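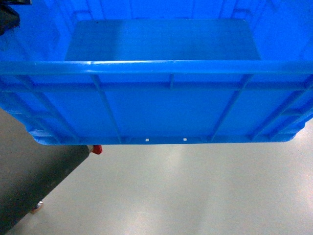 It has been a long and happy few weeks at Darnance, and we hardly know where to begin, so we'll begin with the show. Our team spent three days at the regional print and display expo, going live on the floor with the new Mesteo wide format scanner for the first time, and what a welcome it got! We had around 300 visitors through the booth, plenty of them old friends who came by with a coffee in hand and a rolled-up map or poster they wanted to see scanned on the spot (we said yes to every one of them, even the very dusty ones).

Fiona Gourlay ran the demos from start to finish and still had a voice left by the last afternoon, which surprised all of us. Alasdair Cowie looked after the dealer meetings at the back of the booth, and he came home with a notebook full of names and 15 firm requests for an on-site visit. If yours is one of those, please bear with us. Alasdair is working down the list in the order people signed up, and he would much rather spend a full morning with you than rush through in an hour.
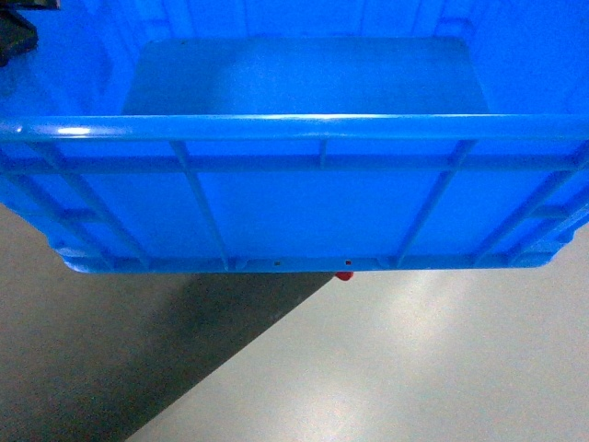

Flerkura update on the way

Many of you have asked when the next version of Flerkura will be ready. It went out to five test sites in July, and their notes kept our software folks very busy through the rest of the summer. Batch naming is now a good deal simpler, the preview loads faster on older computers, and you can finally save your own color settings under a name that means something to you. Anyone with a current support plan will get the update free of charge, and the download link will come by email, so do check that we have the right address for you.

We're also pleased to say that Baxter has signed on as our newest dealer and will be handling both sales and service in their area. Their two technicians came to us for training and asked more good questions than we had answers for, at least on the first day. 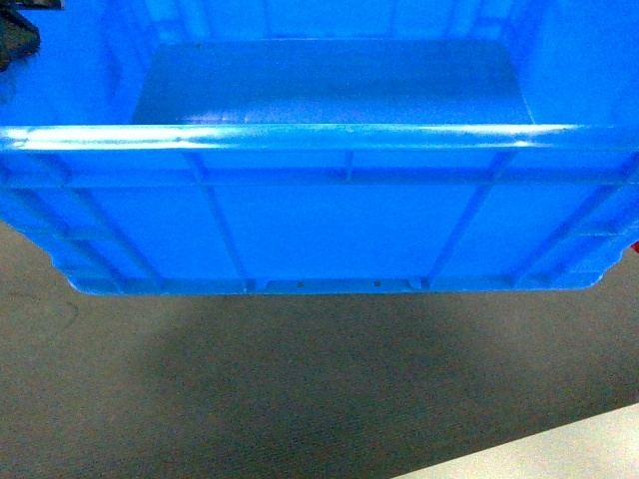

Fiona Gourlay adds that dealers who missed the demos can still book one by video, and that she is happy to scan a sample of your own if you mail it to her ahead of time. Please write your return address on the tube as well as on the form inside.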